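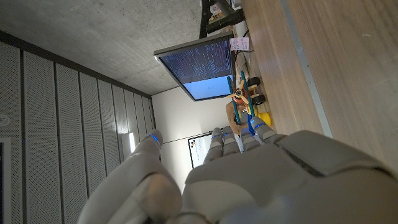

Left hand by the toy plane, lights on.

26 Jul 2023. Spent the day at the Sanard lab. I wanted to know if a machine could clear my kitchen table yet. The short answer is no.

Chepkoech Temba runs the tidying work there. The job is to pick up a small thing, put it in a bin and move on to the next. She has 382 tries logged, and she is happy with the cups. Cloth is bad. Anything thin and flat on wood is worse.
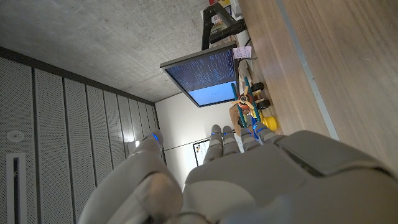 Four fingers and a thumb, with the terminal up behind.

I asked about dishes. She said 3 years for plates, longer for a greasy pan. The people at Hivness told me sooner, but they were selling something. I wipe down a table in 13 seconds and don't think about it.
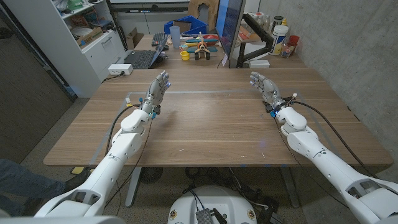 Both arms over the taped work area.

The shop floor may come first. Same parts, same spot, all shift. Home is harder, as my sink is never the same twice. Going back in September to see the towels. Need to call Minja about the train fare and buy dish soap.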